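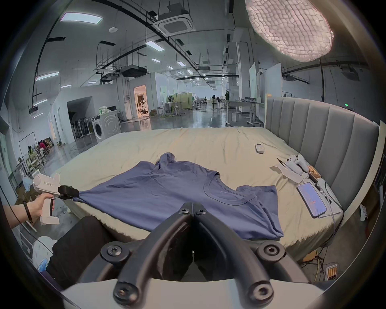
Frequently asked questions about our T-shirt quilts

Welcome, and thank you for stopping in! I'm Marijke, and together with my friend Flurina Schwaiger I run Klinhom Quilts. We turn old T-shirts into quilts people can nap under. The same things come up again and again in our inbox, so I've tried to gather them in one place. Grab a cup of coffee, because I do go on a bit.

How should I get my shirts ready before I send them?

Wash and dry everything the way you normally would, but please skip the fabric softener. It leaves a film on the cotton, and our fusible backing doesn't like to stick to it. You don't need to iron -- we press every shirt ourselves on low heat, with a cloth over the print. And please don't cut anything! I know it's tempting to save us the trouble (people are so kind about this), but we need the extra fabric around the design to square up the block.

Can you use both the front and the back of a shirt?

We sure can. Each side counts as its own block, so if you have a race shirt with the logo on the front and all the sponsors on the back, just pin a note on it saying "both sides." Sleeve prints and little chest logos can be pieced together into one block, which I always think is a nice touch.

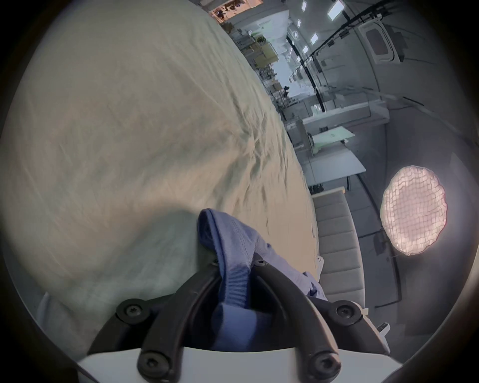

What happens to the leftover hems and sleeves?

We keep them in a bag with your name on it until your quilt is finished, and after that they go to fabric recycling. If you'd like them back, check the box on the order form and we'll tuck them in with your quilt. Some of our customers braid them into dog toys or use them to tie up tomato plants.

What if one of my shirts has a hole or a stain?

Send it along anyway and tell us how you feel about it. Small holes disappear once the backing is on. Stains are more of a personal matter. We've had folks ask us to work around a paint splotch, and we've had folks ask us to put it smack in the middle because Dad was wearing that shirt when he painted the nursery. Both are fine with us.

What size should I order?

This is the one we talk through most often on the phone. A lap quilt is nice for the couch, and the twin is what most parents pick for a dorm room. For a bigger bed, measure across the top of the mattress first, and then decide how far down the sides you want the quilt to hang.
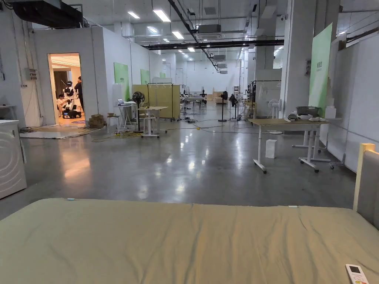 Mattresses have gotten so much thicker over the years that a quilt made to the old charts can come up short, and it's a shame to find that out after it's bound. If you're between sizes, I'd go up. We can always add a border if you run out of shirts.

How long will it take?

Plan on 72 days from when your box reaches us. Graduation orders need to be here before the end of April, and I'm afraid I have to be firm on that one, much as I hate saying no to anybody's grandmother.

How much do you charge?

A lap quilt is $200 and a twin is $400, with backing and binding included. Larger sizes are quoted one at a time. We take half up front and the rest when it's ready to ship.

How do I wash the finished quilt?

Cold water, gentle cycle, mild soap, and tumble dry on low. Wash it by itself the first time in case a bright shirt bleeds a little. Never iron right on top of the prints -- they can melt and stick, and there isn't much we can do for them afterward.

Can I change my mind about the layout?

You can, up until we start sewing. Flurina emails you a plan of the blocks first, and you get 3 rounds of changes at no charge. Take your time with it and ask the family, too.

Klinhom Quilts | Contact us | © 2024 Marijke Schouten | Back to top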